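Wurkolau student team opens kitchen-sorting project to other schools

Students in the Wednesday automation class at Wurkolau have released the first part of their household waste project, a set of 500 demonstrations recorded with hand-held grippers. The project is run by Elli Tikkanen and Ozan Dönmez, both in their second year, and supervised by Anneli Hyvönen.

The task is narrow. A person stands at a kitchen worktop with a gripper in each hand, picks up used packaging and drops it into a lined bin. Grip position and jaw opening are logged throughout and later used to train a two-armed machine in the class workshop. Soft items take up most of the list – wrappers, net bags, film – as these change shape when held and gave the team's earlier control program the most trouble.
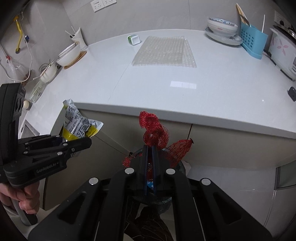
Do students need to know how to program before they join?
Most new members start on recording and labelling, which call for patience and steady hands, and programming is taught from the second month.

Each demonstration is checked by a second student before it is accepted. A recording is rejected if the item leaves the jaws before it is over the bin, or if the log has gaps. Nhi Tôn wrote the checking program, which now runs on the class computers overnight.

"We spent most of the first term arguing over what counts as a finished pick," said Tikkanen. "The written rules are now 7 pages long, and we still change them."

The team will enter the Lekberg student handling contest in May, in the soft objects group. Entries are marked on items placed correctly within a fixed time, with points taken off for drops. The class aims to have 2000 accepted demonstrations ready by then. Training runs will be handled by Eino Ahonen.

Schools wishing to use the recordings or the written rules may apply to the class office at Wurkolau, room 1003. Both are free for teaching use.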